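About Jekstead

Print this page | E-mail this page

We teach baking and food basics. Small school, upstairs from the old Aranda feed store, open since Purificación Segura got tired of driving two hours to take a class herself. Adults mostly, kids on Saturdays. No grades and no hats.

How it works. First meeting is no flour at all. You handle play bread. Sounds silly, works fine. You learn the shapes, which roll is which, how a twisted loaf sits next to a round one, how to fill a basket so it looks like something you'd want to buy. Kids get it in a minute, grown-ups need longer. Then dough the week after.

The play food lives in the front room with the wicker basket. Twisted loaf, round bun with the lumpy top, more in the cupboard. Wipe it down, put it back, please.

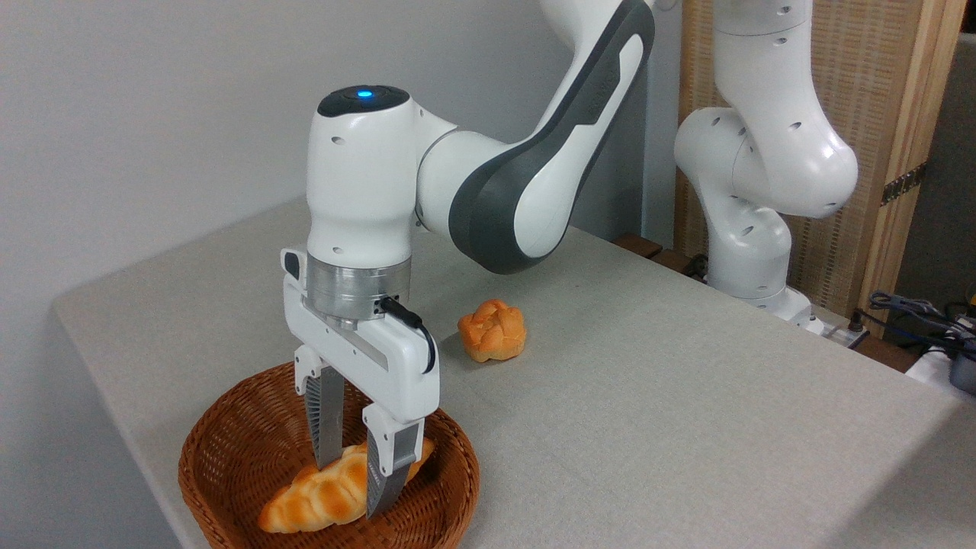 Demetrio Collado wrote on our comment card that he thought the pretend loaves were only for the kids' table, and then he went home and couldn't get a real braid to look half as even. He'd like the basket lesson to be longer, and to have a rye shape in it. Fair enough, Demetrio. Rye is on the list.

Who teaches: Purificación does breads and runs the place. Anselmo Marín, pastry and anything with butter. Bo-ram Seol has the Saturday kids and the shop-display class, which fills up first every time. Seema Tomar on flatbreads, plus she answers the phone, so be nice.

Since opening we've had 2,732 people through the beginner class, more than 264 of them twice. Some of you three times, we know who you are.

What we care about. Shape before speed. A knotted roll should have lobes you can pull apart, a twist should get thinner at the end and not go stubby. Set them side by side on the table and look at them before you pick a basket. Long one in first, on the diagonal, round ones tucked up agianst it.
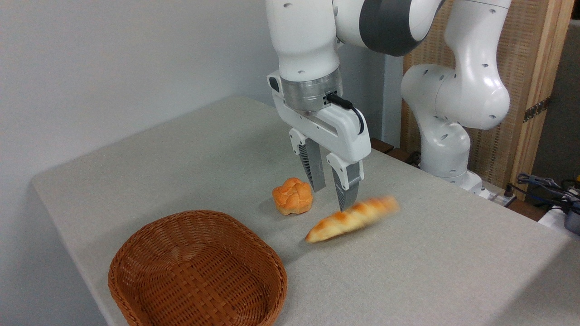 Then the cloth goes over and you carry it to the window shelf. Same order every time, the whole class, untill it's a habit. After that you can do what you like with it, Bo-ram stacks hers way too high and gets away with it.

Classes are 11 people, tops. Ovens are from Dreltov, secondhand, a bit loud. Aprons in the hall, take any. Parking out back, not in front of the pharmacy!!

New sessions start in May. Display class already half gone. Call or stop by, the door sticks, push hard.

Page updated April 2025

Contact us | © Jekstead Baking School | Back to top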